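# Fendo Label Printer – Set-up Guide

## Section 5: Loading the roll and printing the first label

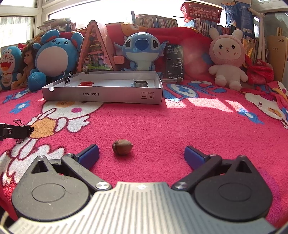

**Can I use rolls that I already have from an older printer?**

Rolls from the older Petik model fit this printer if the cardboard core is the same width as the grey spool. Rolls with a plastic core are too tight and must not be pushed on.

### 5.1 Before you start

Put the printer on a flat table, with enough free space in front for the labels to come out. Keep it away from the heater and from direct sun, as the paper is sensitive to heat and will go grey with time. Please do not plug in the power cable yet.

You will need:

- the printer and its power cable
- one roll of labels (a full roll has 200 labels)
- the grey spool, packed in the small bag with the cleaning card

### 5.2 Loading the roll

1. Press the two side buttons together and lift the lid. It stops by itself when it is fully open. Do not force it further.
2. Remove the strip of orange tape from the print head. If some glue remains, wipe it with the cleaning card only.
3. Slide the roll onto the grey spool. The labels must come from the bottom of the roll, with the printing side facing up.
4. Place the spool in the two slots. You should hear a small click on each side.
5. Pull the paper forward until it passes the front edge, then move the paper guides so they touch it lightly.
6. Close the lid with both hands, pressing near the side buttons.

**Note:** If the guides are too tight, the paper will bend and the printing will be crooked. A small gap is better than no gap.

**Caution:** The cutter behind the front edge is sharp. Keep your fingers away from it when you pull the paper, and do not let children load the roll.

### 5.3 Turning it on

1. Connect the power cable to the printer first, and then to the wall.
2. Hold the power button until the light turns green. This can take nearly 18 seconds the first time.
3. Press the feed button once. One blank label should come out and stop at the cutter.

If the light is orange, the lid is not closed well. Open it and close it again. If the light is red, turn the printer off, let it cool and check that no label is stuck to the roller.

### 5.4 Printing a test label

Hold the feed button until the light blinks, then let it go. The test label shows the firmware number and a row of black bars. All the bars should have the same darkness from left to right. When one side is lighter, the roll is usually sitting too high in its slot – go back to step 4 in 5.2.

For the darkness setting, we recommend level 88 for standard paper labels. Plastic labels from Tronex need a higher level, and we have described these in Section 7.

### 5.5 Storing spare rolls

Keep spare rolls in their bag, lying flat, in a dry cupboard. Write the month on the bag when you open it (for example, September) and use the oldest roll first.

*Text: Myrto Petridis. Checked by Nabil Nassar, Sedgwick office.*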